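Handheld gripper kit trial: progress report, May 2020

Prepared by Carmela Robles for Patricio Alcaraz, Montes

Dear Patricio,

You asked for a plain account of how we are getting on with the Vuso kit and whether it deserves the second half of the grant. I'll try to keep it short, but there is a lot to be pleased with!

We bought 3 pairs of grippers with the first payment. Two pairs are in use and the third is kept back for spares, so we can swap a finger or a linkage without stopping. Setting up took an afternoon. The instructions are clear, the pins go in by hand, and the only tool we had to hunt for was a small hex key (the one in the box was the wrong size, and Vuso posted another).

Most of our time since then has gone on clothes. Towels and pillowcases went well from the start, so we moved on to jeans sooner than the plan said. Denim is heavy, it bunches at the seams, and it has rivets and thick hems to get in the way. It is a very good test of whether a finger can hold on to what a hand would hold.
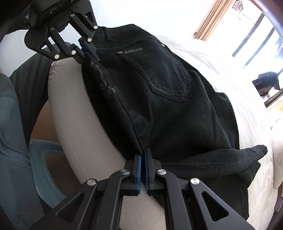
Jeans held at the waistband and at the lower edge, back pocket facing up.

The blue rubber pads are my favourite part of the kit. They grip a waistband firmly and they haven't marked any of the clothes. They do get scuffed, and I'd like to put a line for spare pads in the next budget. A set of 5 would see us through to September.

New people pick it up quickly. We have now had 13 people try the kit in Uvelcombe, most of whom had never handled anything like it, and nearly all were folding shirts within the hour. The commonest grumble is tired wrists -- the grippers are well balanced, but a long session is still a long session. We now stop for a break more often, and the grumbling has eased.
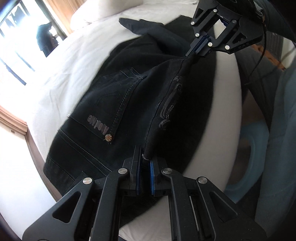 Both grippers on the seam of a pair of dark jeans, laid over a white sheet.

Seams have turned out to be the best place to take hold of trousers. The cloth is thicker there and the fingers close on it squarely. I've passed this on to the Nirkunley team, who had been starting from the hems.

We have logged around 2,000 recordings so far, which puts us a little ahead of the plan. Two things are still open. The carry case is too tight for a full pair with the pads fitted, and I would like a proper written guide to cleaning the pins. I have asked Vuso about both.

My view is that the kit is worth carrying on with, and I'm asking you to release the second payment as agreed. Coats and bedding come next. I can send the spending sheet whenever you want it.

With best wishes,
Carmela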